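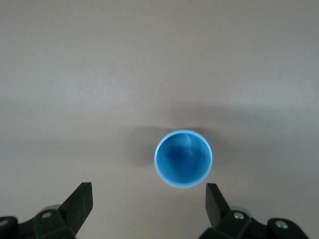 Hi Lucinda, quick update on the Prerkdale lunch room, where your money has mostly gone into tableware so far (and I'm so pleased with it!). We've picked plastic cups over glass, and the light blue really stands out on those pale tabletops, so clearing up should be easier for anyone whose eyesight isn't great. Wael wanted white. He lost.

**Spending.** We're at $3,180, which covers 60 place settings, the tables and the first delivery from Celmont. I still owe you 2 receipts, both for shelving, and Ashraf is chasing them.

**What's behind.** The drying racks! The ones we ordered were too shallow for the cups, so back they went, and the replacements haven't shipped. Meanwhile we're using dish towels, and we're getting through a lot of them.

**Next.** I'd like to move $500 from the signage line into storage, if you're okay with that. Hatem has drawn up a cupboard plan that fits under the serving window and I can send it over whenever you like. Just let me know about the $500 before we order.

Arnout Dijkstra
8/9/25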